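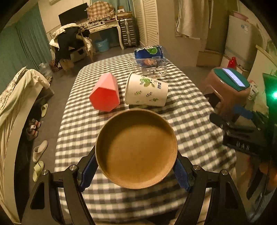
Print this page | E-mail this page

Clorine build diary
Tue 27 April

Work resumed at 9:15 in the room at Westirum. Gemma Benedetti and the writer were present for the whole day. Sigrun Viklund joined by telephone after lunch and in person from five o'clock.

The business of the day was the finger pads. The previous entry recorded that the smooth pads supplied with the first set of fingers had been withdrawn from use, following repeated slipping on glazed and polished surfaces. The blue textured pads were fitted on Sunday evening and left overnight under clamps. The adhesive was inspected this morning and found to be sound on both fingers of the first gripper. On the second gripper, which this diary will continue to call Flelta, one pad had lifted at a corner. It was removed, the finger was cleaned with alcohol, and a new pad was applied. Flelta was therefore not available for lifting until the middle of the afternoon.

The table was laid with the gingham cloth. Ms. Benedetti had asked that the cloth be retained for the present series, on the grounds that a bare tabletop lets light objects skate away from the fingers and gives a poor account of the closing speed. The writer had objected in March that the cloth bunches under a low approach, and that objection stands. It was agreed to keep the cloth until the end of the series and to repeat a portion of the lifts without it.

The first object taken was the brown bowl. It is shallow and wide, and the grip is made at the rim, with the fingers angled inward. Under the smooth pads the bowl had rotated in the grip whenever the hand was tilted toward the operator. Under the textured pads it held in every lift made before the break at 11. After the break the bowl was lifted with a small quantity of dry rice in it, and then with a larger quantity. The larger quantity produced a slow downward creep on the left side. Ms. Benedetti attributes this to the left finger closing slightly ahead of the right, and the writer agrees. The linkage was opened and a shim of 14 hundredths of a millimeter was placed behind the left pivot. The creep was reduced. It has not been cured.

The paper cup was taken next. This object has been a source of difficulty from the beginning of the project, and today was no exception. Laid on its side it can be picked up without trouble near the base, where the wall is stiff. Near the mouth the wall collapses before the pads have taken hold. A lighter return spring was tried on the trigger. It made the closing softer, but the operator then had to work harder to hold the bowl, and the original spring was put back before lunch. The matter of the spring is referred to Ms. Viklund, who designed the trigger.

The faceted cup gave the best results of the day. The pads seat against the flat faces, and the cup comes up square provided the approach is made along its length. When it is approached at an angle the cup rolls onto the next face and the fingers close on its edge. The glass mug was handled with caution and over the cloth only. It was lifted by the body and then by the handle. The handle lifts were not satisfactory, and they will be left out until the narrower fingertips have been printed.

Lunch was taken from 12:30 to 1:15.

In the afternoon the wiring of Flelta was checked from end to end. The fault reported in the last entry, in which the position reading fell to zero when the trigger was fully released, was traced to a cracked solder joint at the connector. It was remade. The reading was then compared with the calipers at full opening and at full closure, and it agreed at both ends. At the halfway point it reads high. A correction table of 100 points has been prepared to deal with this, and Ms. Benedetti will load it before the next session. The previous table had been made for the first gripper and copied across without checking, which was the writer's error.

By telephone, Ms. Viklund raised the question of mass. The complete hand now weighs 681 grams, against 170 for the bare frame. Most of the increase is in the battery and the steel hardware. She proposes moving the battery to a belt pouch and running a cable up the sleeve. The writer is not opposed but notes that the last cable arrangement snagged on the chair, and that a tether of any kind will limit reach across the table. The proposal will be tried on Flelta alone, so that the first gripper remains in a known condition for comparison.

The order placed with Aasen for bearings has not arrived. Aasen confirmed by e-mail at 3:40 that the parcel was held back for want of one item, and that the remainder can be sent separately on request. The request was made. Until the bearings are in hand the pivots will continue to run on plain bushings, which must be greased at the start of each day. They were not greased this morning, and some of the stiffness noted in the first hour should be put down to that omission.

From 5:15 both grippers were used together, with Ms. Viklund operating the first and Ms. Benedetti operating Flelta from the right side of the table. The exercise was to pass the bowl from one hand to the other without setting it down. The early attempts failed, the second operator having closed before the first had stopped moving. A spoken signal was adopted and the passes improved. Ms. Viklund considers that the fingers need a further ten degrees of opening for this work, and that the present stop on the frame can be filed back to allow it. The writer has asked that a spare frame be printed before any filing is done. Ms. Viklund accepted this with some reluctance, and the print was started at 6:50.

The following items are carried forward:

Correction table for Flelta, to be loaded by Ms. Benedetti.
Trigger spring, intermediate rate, to be sourced by Ms. Viklund.
Belt pouch and cable, trial on Flelta only.
Narrow fingertips, to be printed after the spare frame.
Repeat lifts on the bare table, bowl and paper cup first.

The rice has been put in a jar and marked as unfit for cooking. The left pad of the first gripper is to be looked at again in the morning for any lifting at the edges. Work stopped at 7:20, with the spare frame still on the printer.

E-mail this page | Print this page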